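**Printing a village newsletter at home: which paper, and how do I lay it out?**

I've taken on our village newsletter in Parcombe (very excited!) and need 200 copies of a four-page issue. The last editor used thin copier paper and the back shows through horribly. What weight should I ask for? And is it cheaper to print at home or send it out?

*posted by hedgerow_post*

---

**Clitimel**

Oh, you'll love it! Go for 100 gsm if your printer will take it, 90 if it won't. Show-through mostly goes away at 100 and it still folds nicely by hand. Fan the stack before you load it, and let it sit in the room overnight if it's been in a cold garage.

On layout, print one page first and read it on paper with a finger under each line. I find mistakes that way that I've missed five times on screen. Short paragraphs with a proper gap between them are so much kinder to older readers, and please don't use grey for small text, go black!

Ours goes to 119 houses, and I do the lot on a second-hand laser in two evenings.

---

**Katiyar**

send it out. ink costs more than you think

---

**zandby_press_fan**

Depends on the printer! Inkjet, send it out. Laser, do it at home and enjoy it. Whichever you pick, put the issue number in the same corner every time, because people do collect them (my aunt has the whole run).

Proof page and paper stack:
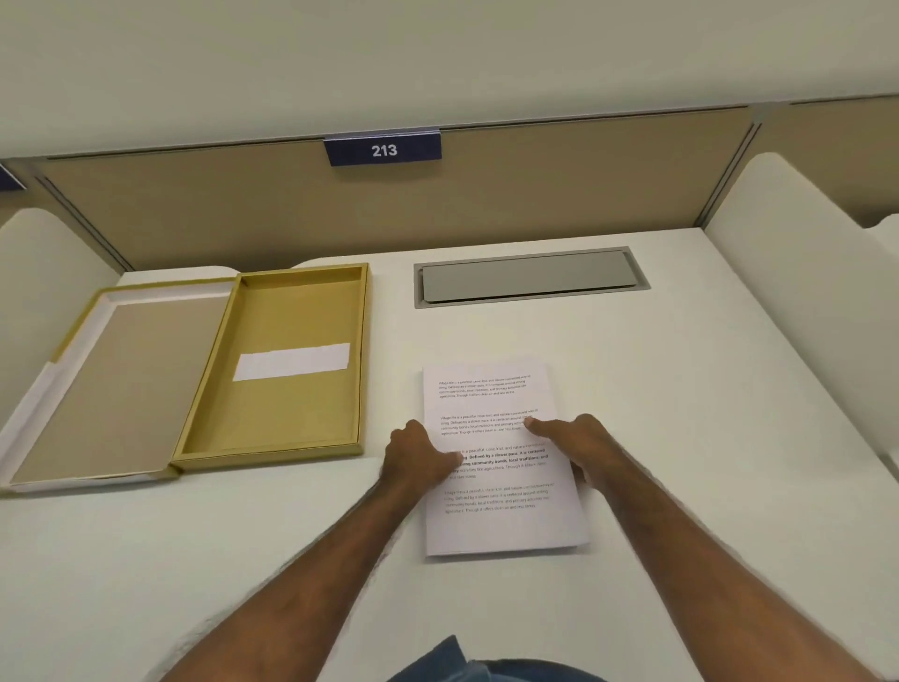
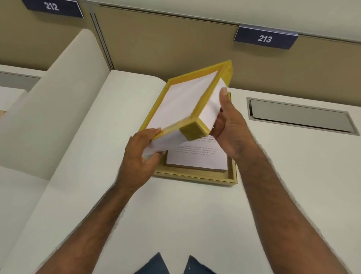

Footer example: Issue 14, page 2

That's the style I use for the footer, plain and small, no "Vol." unless you've been going for years. Leave 12 mm clear at the bottom or some printers will chop it off.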